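Workshop Tips: Budgeting for Hand-Held Grippers and a Small Recording Bench

Updated June 16, 2024

These notes cover planning and buying for a one-room setup in which people do ordinary household tasks with hand-held grippers and the recordings are used to train an arm later. They assume the arm is a separate purchase. Most overspending in a room like this happens on small items, so the small items get most of the space.

Start with the task list

Write down the tasks before pricing any hardware. Sorting small goods into a divided box, folding a cloth and closing a lid place different demands on finger length, pad material and opening width. A gripper that opens wide enough for a mug may be too bulky to reach into a narrow compartment. Measure the smallest gap and the widest object on the list and send both numbers to the supplier with the request for a quote.

Buy in pairs, and price the spare

Two-handed work needs a left and a right unit. Ask whether the two are identical or mirrored. Identical units can share one spare; mirrored units need a spare for each side. We run the Witico pair with one Witico spare on the shelf. Finger pads are consumables and belong on a separate line of the budget. We entered 40 pads for the first year and reordered in December.

Flexible fingers should be ordered with the pads already bonded if the supplier offers it. Bonding them in the shop saves little money and uses up an afternoon.

Markers and mounts

If the tracking depends on printed square markers, check these points before ordering:

Face count. A marker on the front of the mount and a second on a side face keep the unit trackable when the wrist turns.

Finish. Matte only. Gloss laminate throws back the ceiling lights.

Replacement. Markers should come off without solvent. Keep a printed set in a flat folder, and record the printed size on the folder.

Calibration. Any change of marker means a new calibration. Allow 17 minutes per pair.

Harness and fit

Straps with shoulder buckles should be tried on over the thickest clothing the operator will wear. Omolara Nwosu, who schedules our operators, keeps a card for each person with the strap settings on it. Buy one harness per operator on shift. Sharing a harness costs more in refitting time than the second harness does.

Table and surface

A round table lets the operator work from any side but wastes floor space against a wall. A rectangular desk stores better. Height matters more than shape: elbows should be slightly bent with the grippers at working level.

Plan for more than one surface. Dark, glossy, patterned tops and pale plain ones give different recordings, and a secondhand table is the cheapest variation available. Our limit for a used table is $200, delivered. Adhesive vinyl from Grinora is cheaper still, but it lifts at the edges of a round top.

Task objects

Household goods should be bought at household prices. A woven box with a lid and compartments, a cloth, a small plastic bottle and a handful of small loose items are enough for several weeks of sorting and placing. Buy duplicates on the same day, as shops change stock. Label the storage bin and leave the objects themselves unlabeled.

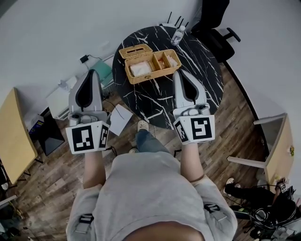 Cables and power

Draw the floor plan with the cables on it. Count every adapter, including the ones for the tablet and the chargers, and add two outlets. Items worth a line in the budget:

Flat floor cable cover, long enough to cross the walkway.
Hook-and-loop ties, one bag.
Right-angle connectors for anything that leaves the operator's body.
A shallow tray for adapters along the baseboard.

Gillespie Lamont did our first plan without the cable cover and added it in the second order, with a second shipping charge. Put it in the first.

Renting before buying

Buchanan and Mullis both quoted us on a monthly rental for a gripper pair with harness. Compare quotes on the same terms: who pays for worn pads, who recalibrates after a repair, and whether the rental fee comes off the purchase price. The Mullis quote was lower per month and excluded pads. With pads added, it was the higher of the two.

A rental term of 2 months is long enough to find out whether the finger length suits the task list. Shorter terms are mostly taken up by setup.

Order of purchase

1. One gripper pair, on rental.
2. Harness for each operator.
3. Table, task objects, cable cover.
4. Spare gripper and pads.
5. Second pair, once the first is booked for every shift.

Keep receipts for the task objects with the equipment file. They are small amounts, but replacements have to match, and the receipt is usually the only record of which size was bought.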